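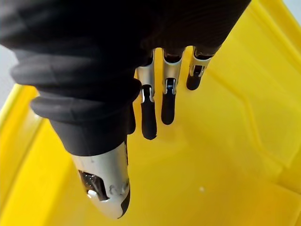
Itura build log: wrist cuffs, fingertip pads and the yellow bin

Posted 5 July 2026

The last entry ended with both hands on the bench and the cuffs off. They are back on. Most of this entry is about the wrist, which took longer than the fingers did, and the rest is about the three tests I now run in the carpeted corner of the Flimcombe workshop before I change anything else.

The wrist problem first. The old cuff was a plain sleeve, 117 mm long laid flat. At full flexion it bunched on the inside of the wrist and pushed against the base of the thumb. The motor controller saw this as load, and the thumb then stopped short of its target. I spent two evenings looking for a fault in the thumb drive before I took the sleeve off and the error went away.

The replacement is ribbed, so that it folds where I want it to fold. It is 114 mm long at rest. Three millimetres does not sound like much, but the slack was all going to the same place. The pattern went through several versions, most of them bad. If the folds are too thin, they catch on each other when the wrist comes back up. If they are too thick, the wrist will not reach the end of its travel. The current ones are thick and few, and they have been through more than 1000 bends on the bench jig without a split seam. I check the seams with a fingernail every hundred or so.

Fingertips next. The black rubber pads come from Sarpong and are sold as a set. They fit well on the fingers. On the thumb I had to trim the inner edge, as it fouled the shell when the tip joint was fully bent. Use a fresh blade and trim a little at a time. I ruined one by trying to do it in a single cut. The adhesive that comes with the set is fine but slow, and the pad creeps if you do not tape it down overnight.

The bin test is the first of the three. The hand goes down over a deep yellow bin, palm down, and stops with the fingertips clear of the floor. The bin floor is shiny and has moulded ridges in it, so it is a poor surface for judging height by eye or by camera. A flat board would give neater numbers. I used a flat board for months, the numbers were neat, and then the hand drove its middle finger into the first real container it met.

The procedure is short:

Home both arms.
Run the descent at quarter speed with the bin empty.
Read the thumb load at the lowest point and write it down.
Repeat at full speed.
If the two readings differ by more than the noise, stop and look at the cuff.

The second test is the table approach. The target is an ordinary plastic water bottle on a round white table, with an armchair close by on the right. I have left the chair there. It takes away the easy path for the right elbow and the planner has to come in from lower down. The hand is meant to arrive open, thumb towards the bottle, and wait for the go-ahead before it closes. The wait is in the code and I intend to keep it there. It costs very little time and it has given me a chance to press the stop button more than once.

Clear plastic remains awkward. The depth reading goes straight through the upper part of the bottle and lands on whatever is behind it. What the software can find reliably is the label band and the cap, so the grasp height is worked out from those two. A bottle with no label is a different problem and I have not started on it.
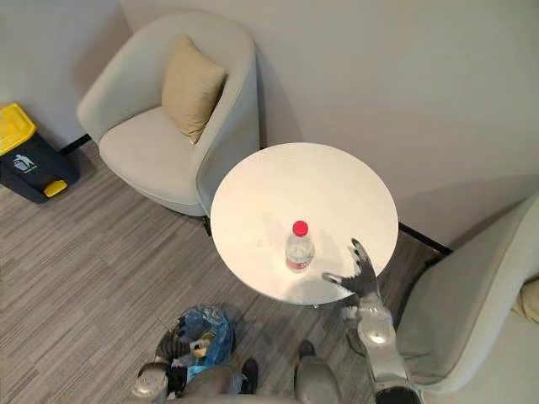 Why not run the two arms at the same time during the approach?

The torso sways slightly when the left arm moves, and the sway is enough to spoil the right hand's aim at full reach. For now one arm holds still until the other has finished.

I have a log of 761 approaches since the cuffs went on. The failures fall into two groups. In the first the hand stops too high and would close on the neck of the bottle. Those are all depth errors. In the second the hand is at the right height but rotated a few degrees at the wrist, and that group is nearly all from the first week, before I stiffened the lower edge of the cuff with a second row of stitching. I should have split the log at that point and did not, so I cannot give a fair rate for either group. The next log will have a column for the cuff version.

The third test is floor work. The hand hangs over the carpet with the fingers pointing down and I look at how the tips line up. Our carpet is grey with thin streaks running across it, in tiles, and the streaks confuse the edge detector. It sees objects where there are none. Turning the contrast down helps and also hides small dark things, so I have settled on a middle value which is wrong in both directions by an amount I can live with.

Finger alignment over the floor is adjusted at the tip joint. There is one screw per finger. Turn it, flex the finger five times, look again. The joint settles after the first few flexes, and a reading taken straight after the screw has moved is of no use. 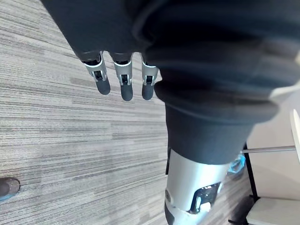 A reader from Wavton wrote to ask whether the ribbed cuff could be moulded in silicone in place of being sewn, and mentioned having done so on a smaller gripper with two folds. The seams would go, which appeals, and so would the stitching I keep having to redo. My doubts are about the weight and about getting the thing over the hand without taking the thumb off first. The same reader suggested a split mould and a zip tie at the forearm end. I have ordered enough silicone for one cuff and will try it on the left wrist only.

Two smaller items. The connector at the forearm now has a strain relief made from a scrap of the old sleeve. The cuff pattern has been redrawn with the fold lines marked on the outside, as the earlier drawing had them on the inside and I followed it wrongly twice.

Next job is the left thumb, which has a click at the middle joint when cold and none after ten minutes of running. I have regreased it once already and the click came back the following day.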